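The ferry to Ornness left at six, and Naheed Tanoli was on it with one suitcase and her father's accordion. She had not told anyone she was coming. The house had stood shut since May, and the letter from the solicitor said it must be cleared before the sale.

Mandla Chauke met the boat, as he met every boat. He looked at the accordion case and took the suitcase instead.

"He owed me 200," he said on the way up the hill. "I'm not asking for it."

"What was it for?"

"Paint. He was going to do the shutters."

The shutters had not been done. Inside, her father's coat hung behind the door – the brown one, with a ferry ticket in the pocket. She put the kettle on and started with the back room.
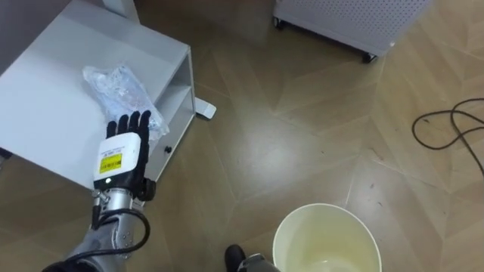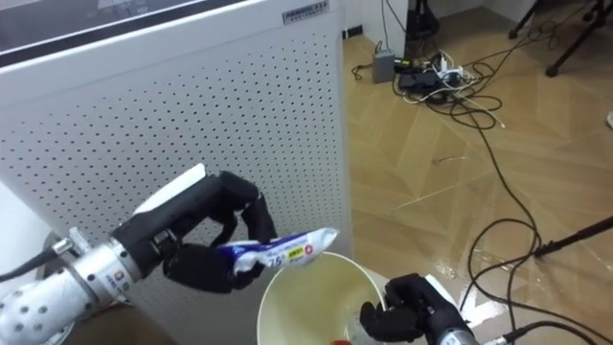 Why had he stayed on the island after her mother left? He had told Mandla once that he liked to hear the boat come in, and that he would miss it anywhere else.

By evening she had filled the hall with boxes. Mandla came back with bread and a tin of soup, and sat on the stairs while she ate. He asked if she could play. She said she knew two tunes, both badly.

She played the slower one. The bellows leaked and one key stuck, so she had to leave that note out each time it came round. Mandla listened with his hands on his knees.

"That's how he played it," he said. "With the gap."

She had always thought the gap was part of the tune. She put the accordion back in its case and asked him what colour the shutters were meant to be.

"Green," Mandla said. "The tins are still in my shed."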